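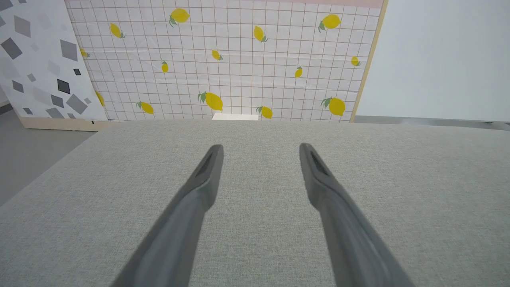

Jerner Outdoor Light String, 48 bulbs

A warm white light string for porches, balcony rails and holiday lets, sold by Kusomby from December 9, 2019. Most of our customers put it up for Christmas and leave it there until April, so we chose a cable that can stay out in wind and salt air.

Length: 12 metres, plus a 2 metre lead
Bulbs: 48, push-fit, replaceable
Cable: black rubber
Plug: UK three-pin
Timer: six hours on, 18 hours off
Order code: 293
In the box: light string, timer plug, four spare bulbs, 20 cable clips

The clips fit rails up to 30 mm across. For thicker posts, use the Zillura straps, sold separately in packs of ten. Do not staple or nail through the cable.

Two strings can be joined end to end — no more than that on one plug. The timer starts from the moment you press the button and repeats at the same time each day. After a power cut it needs to be set again.

Letting agents and owners with several cottages can order by the carton. Marijke Jacobs handles trade orders and can hold stock for you until you open for the season. Bendik Kristiansen deals with spares and returns.

Delivery takes three working days on the mainland and up to six to the islands. Unused strings can be sent back within 30 days in the original box.

Also in this range: Agbayani door wreath, Jerner window candle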